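About Us

2 min read

Hi, I'm Dougal Cairns, and I run Baltano, a small shop for kitchen things you'll want to use every day. Bowls, cups, storage bins, the odd tray. If it lives in a cupboard and comes out for breakfast, I've probably got an opinion on it!

I started in October with a folding table at the Laing street market and one box of stock. Before that I worked in the office at Fumex, where I was the guy who kept rearranging the break room shelves (people put up with it, mostly). My sister was moving into a tiny apartment and couldn't find a set of cups she liked that would also fit in her one cupboard, so I went looking for her, and I sort of never stopped looking.

These days we're in a proper storefront at 1658 Tresau Road, with a stockroom in back and a big worktable where I try things out before they go on the shelves. There are 3 of us now. We pack every order by hand, and yes, we do wrap bowls one at a time.

What do we sell? Color, more than anything. I love the soft ones, pale pink and mint and that washed-out green you get on old diner dishes, and then I always want one loud yellow thing in the middle to wake it all up. You can buy a matching set from us if you like, but most folks end up mixing, and I'm all for it. Bring your own cup in and hold it up next to ours. People do this all the time.

The other half of the shop is storage, and I'm picky there. I like clear bins. I've owned the pretty lidded baskets and I lost a whole set of measuring spoons in one for a year. With a clear bin you can see your bowls from across the kitchen and your kids can put them away without asking where they go. My own system at home is simple: bowls in the bin, big one first, cups next to it on the shelf, standing up so they air out. It takes me 2 minutes after dinner, less if I'm not also on the phone.

We sent out our order number 2000 on 17th August, and I wrote a card to go in the box. It was a green bowl and a bin, going to a lady who already had four of our cups. If you're reading this, hello again!

Come by if you're nearby. The coffee's on, the samples are out on the table, and you're welcome to pick everything up and move it around. If you're far away, send me a note with your shelf measurements and I'll tell you what fits. I really will get the tape measure out. 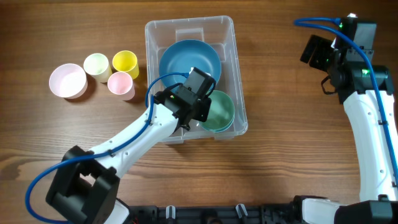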